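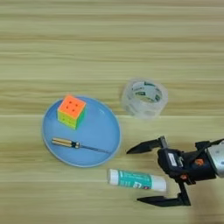

The winter lantern walk in Rillness will go ahead on Saturday evening after all, the organizers said on January 9, 2023. The walk was put off two times in November, first for strong wind and then for a burst water pipe under the main street. Many families had already made their lanterns and kept them at home through the holidays. Those who have not made one can come to the free craft tables in the Mallside shopping center, where the smaller children will also find quiet things to play with. The tables are open every afternoon this week until the shops close.

The walk starts at the old bus station at 5:30 in the evening and follows the river as far as Moffat bridge. It is nearly three kilometers long. The path is flat, and strollers and wheelchairs can use it, but the last part before the bridge has no street lights, so the organizers ask every group to bring at least one flashlight. Candles with open flame are not permitted this year. Battery lights can be bought at the start for a small price.

This is the first walk since 2019. In that year 49 groups took part, among them schools, two brass bands and a dance club from the other side of the river. The number of groups this year is not yet known, because registration was opened again only on Monday morning. Groups that signed up for the November dates do not need to do it again, but they should write to the office if they wish to change their place in the line.

At the bridge there will be hot soup and music under the Festen tent, which was lent to the town for the weekend. The program there is short - two songs by the school choir and a greeting in several languages - and then the lanterns will be hung along the railing, where they stay until Sunday night. Anybody who wants to have the lantern back can collect it on Monday before noon.

Bridge Street will be closed to cars from 5 to 8 in the evening. Buses stop at the library during this time. Parking is free behind Mallside, and from there it is a walk of ten minutes to the start.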